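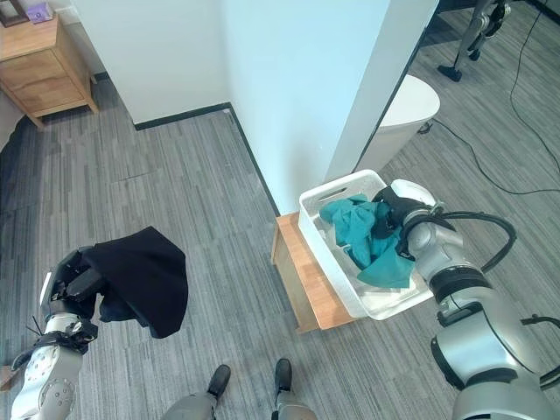

Vokmont two-arm unit at the laundry basket, Gikadville training floor.

Vokmont Linen Handling Unit
For residential care homes, guest houses and staff laundries

The Vokmont unit is a walking, two-arm machine intended for the collection and sorting of garments and household cloth. It works at the height of ordinary furniture and does not require conveyors or fixed rails. Orders are accepted for delivery from October.

Effect on Staff Duties

Laundry attendants at the Grasley residence, where the unit has been in service on the day shift, no longer lift garments from floor level as a regular part of their duties. Their time has moved to stain treatment, mending and the return of clothing to residents. No positions were removed. The residence employs 23 attendants, and each shift now names one of them as unit lead.

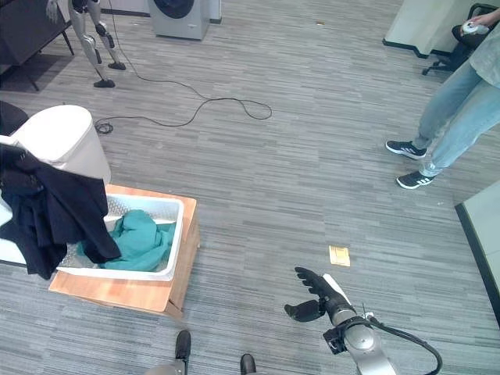 Supervision remains a staff duty at every site. The unit lead stays within sight of the machine during work and may stop it at any time. Attendants who had not used such equipment before were concerned that the controls would be difficult to learn. The controller is held in the hand, and the person using it can stand to one side, clear of the basket and the arms, while keeping the whole floor in view. Cables on the carpet should be checked before each shift.

Training and Support

Each order includes 3 days of instruction for up to 15 employees. Sessions are led by Haiyan Pan, Director of Workplace Training. Questions on job descriptions and shift planning may be sent to Bohdan Dmytriv, Employee Relations.

Service contracts cover 2000 hours of operation and are administered by the Xie office. Replacement gloves and wrist parts are ordered separately.

Page revised Monday, February 22, 2021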